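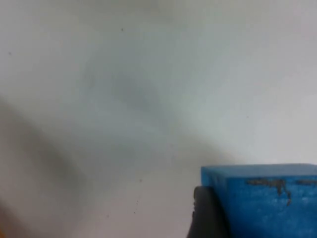
Potley_dad wrote that two shops had already told him to skip the Clidlow arm kit, and he wanted to know if anyone here had paid the full 1215 dollars and still liked it after a month.

clidlowowner2
Mine works. Great kit, buy it.

gravelbench
"Works" at what? The sales page promises 200 picks without a miss. I got 19 before the gripper shoved a block sideways, and that was after a Sunday spent on calibration. Support told me to buy the Lullasex finger pads, sold separately. I'd want to see their test log first. They wouldn't send it.

tanguser
Can't speak to the new one. The old one was okay for foam blocks. Check the return window, mine was short.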